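Fendivora Court Residents' Meeting
Minutes of 24/01/2023, held in the downstairs common room

I took the notes again. I type them up the way I talk, and if you want them shorter you're welcome to take a turn with the notebook. We started late because the door code had been changed and a bunch of us were standing outside in the sleet trying the old one. The new code is on the sheet by the mailboxes in your own stairwell, so please look at it before next time.

Minutes of the December meeting

Read and accepted with one fix. I had written that the north stairwell was going to be painted "cream." It's going to be painted "oatmeal," and I have been told firmly that those are different colors. Fixed!

Heating

Most of the evening went on this, so I'll do my best. The boiler went down twice over the holidays, and the second time it was the upper floors that got the worst of it. Several people had been sleeping in coats. One family had been running their oven with the door open, and we all begged them to stop doing that (they already had).

Worarov, the company that services the boiler, sent us a letter instead of a person. I read it out loud. It says the circulation pump is at the end of its life and that they can keep patching it through the winter or replace it now. The price for replacing it is $2,443 with labor. It says nothing at all about the valve on the return line, even though their own guy told us in the hallway that the valve was the real trouble. So we have a quote for one thing and a verbal diagnosis of another, and people were pretty grumpy about it.

There was a long back and forth. Some people wanted to pay and be done with it. Others wanted a second opinion, which I was leaning toward myself, but then somebody pointed out that a second company would need time to come out and we'd be cold in the meantime. In the end we agreed to tell Worarov yes on the pump, with a condition: they look at the valve during the same visit and put what they find in writing. Show of hands, carried, with two against. Both of the people against asked me to write down that they're in favor of heat, just not in favor of Worarov.

I'm writing the letter. If you have dates and times when your radiators were cold, put them under my door by the weekend. I want to attach them all.

The top floor asked about space heaters. The building has a few in storage and you can borrow one, just sign the clipboard. Please plug them straight into the wall and not into a power strip.

Trash and recycling

The city is switching haulers and our new one is called Etim. They only take cardboard if it's flat. We have 154 apartments and what looks like one person who flattens boxes, and I'd like to thank that person from the bottom of my heart. Everybody else, please get yourself a box cutter. Etim left a tag on the cardboard container last week, and if we get another one they can skip us and charge for it anyway.

Somebody asked if the glass container could be moved away from the bedroom windows on the courtyard side. It does make a terrible racket when people drop bottles in after midnight. We talked about putting it next to the bike rack, but then the truck can't reach it. We talked about a sign with hours on it, and that's what we're doing. No glass after ten at night.

There was also a side conversation about food scraps and whether we could have a compost heap by the fence. I didn't get all of it down because two people were talking at once, but the short version is that there's interest and there's also worry about rats. Tabled until spring.

Snow

The plow contractor has been coming, but he's been piling everything up in front of the accessible parking spots. A neighbor who uses one of them showed us on her phone what she has to climb over. We were all embarrassed, quite rightly. I called him this morning before I typed this up and he says he'll push it to the back corner by the maple from now on. If he doesn't, call me, even if it's early. The sand barrels by the front and back doors are filled. Use it on the steps, please don't take it for your car.

Plonadell Hall booking

We need to decide on the summer potluck now, much as that sounds crazy in this weather, because Plonadell Hall fills up fast. They hold a date for free until spring and after that they want a deposit. Last year we did it in the courtyard and it rained on the potato salad, so there was a lot of support for having a roof. A few people said the courtyard is the whole point, since you can wander in and out and kids can go upstairs to use their own bathroom.

We took a straw poll and the hall won, with more than 20 hands up. I'll book it for a weekend in summer and send the date around. Somebody offered a popcorn machine and I said yes before anyone could discuss it.

Common room

The room gets used a lot now, which I love. The knitting people have it, the homework group has it, and the card players seem to have it whenever anybody else wants it. There were complaints about double bookings and about the state it gets left in. New rules as of tonight, and they're not complicated. Write your name and your end time in the book. Put the chairs back. Wash your own dishes, and I mean wash, not soak. The room closes at 9 on weeknights, with the lights off and the door locked.

Lost and found has gotten out of hand too. We've got gloves without partners, a casserole lid, and an umbrella that's nicer than any umbrella I've ever owned. Go and look through it. Anything left at the end of next month goes to the thrift store.
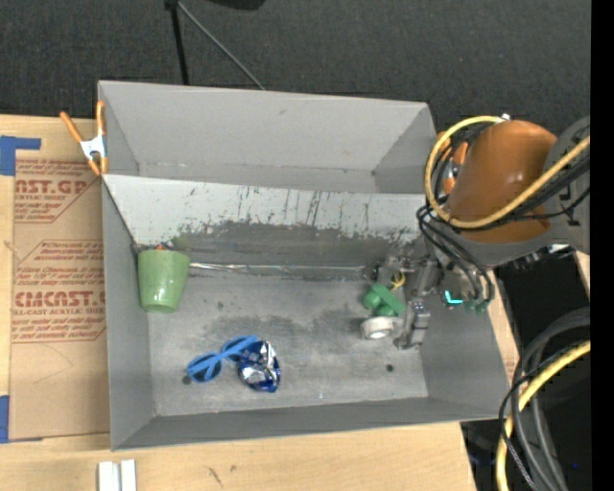
One of the card players thought nine was much too early for closing and wanted to know if the weekend hours could at least be longer, seeing as the people who live right above the room had never complained to them directly. A voice from the back said she lived right above the room and was complaining now. It was all good-humored, mostly. We settled on keeping the weeknight hours as they are and letting it run later on weekends for a trial period, with the windows shut. We'll talk about how it went at the next meeting.

Laundry room

Quick one. The dryer on the left is eating coins again. I've put tape over the slot, so if you see tape, please don't peel it off and try your luck. The repair is free under the lease for the machines, we just have to wait our turn. Also, the lint. Please clean out the lint.

Anything else

The elevator inspection passed. Somebody clapped, and then we all did.

A couple of people on the ground floor asked for the hallway light outside the storage lockers to be on a longer timer. It goes off while you're still hunting for your key. I'll ask the electrician to set it longer when he's here for the stairwell lights.

The painter needs the north stairwell walls clear, so bikes, strollers, wreaths, and that one tall plant all need to come inside your apartments before he starts. There'll be a notice.

We also heard a request for somebody to take over watering the lobby ferns. No takers so far. They're not fussy, they just want a drink now and then, so come on.

Next meeting is same place, same time, once Worarov has been and gone and we know about that valve. Bring a cushion if you have a bad back, because the folding chairs are what they are. I'll put the coffee on.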